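# Recording a live DJ set without wrecking it

Every forum will tell you that recording your own mix takes one cable and five minutes. I've lost enough sets to doubt that. What follows is the dull version, tested on a home rig and on a few club mixers.

## 1. Take the right output

Use the record output if your mixer has one. It usually ignores the master volume knob, so you can turn the room down without fading out your recording. "Usually" is doing some work there. Shahab Shokri's old Widix mixer had a jack marked REC that followed the master knob all the way down, and he found out after a two-hour set. Play one track, move the master, and watch the meter.

## 2. Set the level lower than you want to

Play the loudest thing in your bag, with the bass up, and set the recorder so the peaks stay well under the top. People say a little clipping adds warmth. I've never heard a listener ask for more of it. You can raise a quiet file later -- you can't fix a crushed one.

If your recorder has automatic gain, turn it off. It pumps up the breakdowns and ducks the drops.
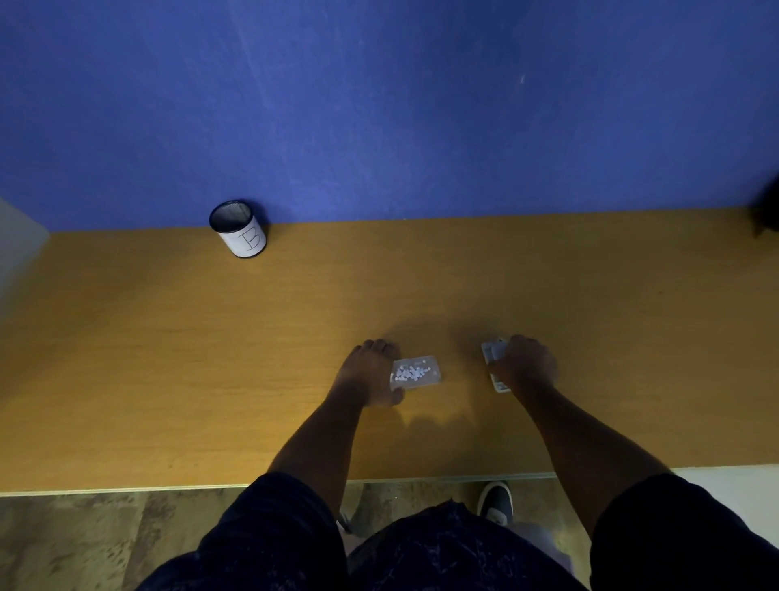
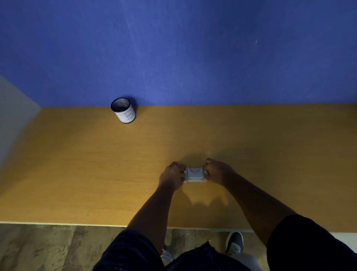

*Both: the desk against the blue wall.*

## 3. Pick a format and stop worrying

Record to WAV, 24-bit if the recorder offers it. Skip the higher sample rates. I've had 96 kHz pushed on me by people playing MP3s, and I'd like to know what they think they are capturing.

Check the free space before you start. Some recorders split long files, so do a full-length test at home and see if the join is clean. The Povico I use drops a tiny click at each split, which the manual calls seamless.

## 4. Do you need a crowd mic?

Maybe. A dry mixer feed can sound flat, and a bit of room helps a live mix feel live. But a bad mic gives you mostly the two guys standing next to it. If you try it, record the mic on its own track and line it up afterward, using a clap or a hard cut as your marker. Keep it low in the mix.

## 5. Edit less

Trim the start and end, and bring the overall level up. Then leave it alone. Amirhossein Azimi once re-cut 3 transitions in a mix he was still selling as "100% live," and the replacements were worse than the originals.

Skip the mastering presets too. I ran one mix through 2 of them and couldn't pick either over the plain file.

Back up the raw recording before you touch anything, and keep that copy on a different drive.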